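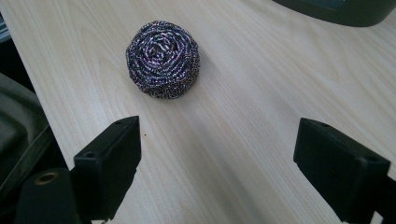
*Metal scouring pad on a light wooden tabletop.*

**Dehghan House Residents' Forum > Shared Facilities > Proposed changes to the kitchen cleaning charge**

**Y_Mahmoud (moderator)** | Jan 9, 2026

Residents are invited to comment on the proposed changes to the shared kitchen charge. At present each household pays the same sum every quarter, whether or not it uses the kitchen. Last year the charge raised 2,433 pounds, of which 1,878 pounds was spent on the contract with Stutine. The remainder went on consumables: washing-up liquid, cloths, scourers and bin liners.

Two options are before residents.

- **Option A:** keep the flat charge.
- **Option B:** halve the flat charge and introduce a booking fee for private use of the kitchen.

Comments should be confined to the charge. Matters concerning the laundry have their own thread.

Yolanda Mahmoud

---

**H.Bagheri_Flat12**

I wish to record my support for Option B. My household has used the kitchen on one occasion since September. It does not seem equitable that we should contribute the same amount as those who hold weekly suppers there.

I would also ask whether the contract with Stutine was put out to tender.

---

**setareh_s**

With respect to Mr Bagheri, I must disagree. The kitchen is a common part under the lease, in the same way as the stairwell and the garden. Residents on the ground floor do not receive a reduction for the lift.

A booking fee would fall most heavily on families who have no room at home to entertain relatives. I favour Option A.

---

**H.Bagheri_Flat12**

> Residents on the ground floor do not receive a reduction for the lift.

The comparison is not a fair one. The lift serves the building as a whole and cannot be reserved for an afternoon. The kitchen can be, and frequently is.

---

**F_Zarei**

Could the moderator confirm the level of the proposed fee? The notice in the entrance hall gives no amount, and I am unable to form a view without it.

I should also like the consumables budget to be shown separately in future accounts. Several of us already bring our own cloths and washing-up liquid.

---

**Y_Mahmoud (moderator)**

In reply to Ms Zarei, the suggested fee is 30 pounds per booking, for a session of up to four hours. Informal use would remain free of charge. Consumables will be listed separately from the next set of accounts.

In reply to Mr Bagheri, two quotations were obtained, from Stutine and from Oltent. The Oltent quotation was higher by 135 pounds a year and excluded the ovens.

---

**F_Zarei**

Thank you. At that level I would oppose Option B. A lower fee might be acceptable.

---

**setareh_s**

I agree with Ms Zarei on the amount, although I remain opposed to a fee in principle.

---

**H.Bagheri_Flat12**

I would accept a lower fee, provided the flat charge is still halved. May I ask that this be circulated as Option C?

---

**Y_Mahmoud (moderator)**

Option C will be added to the ballot paper. The thread remains open for comments on the amount.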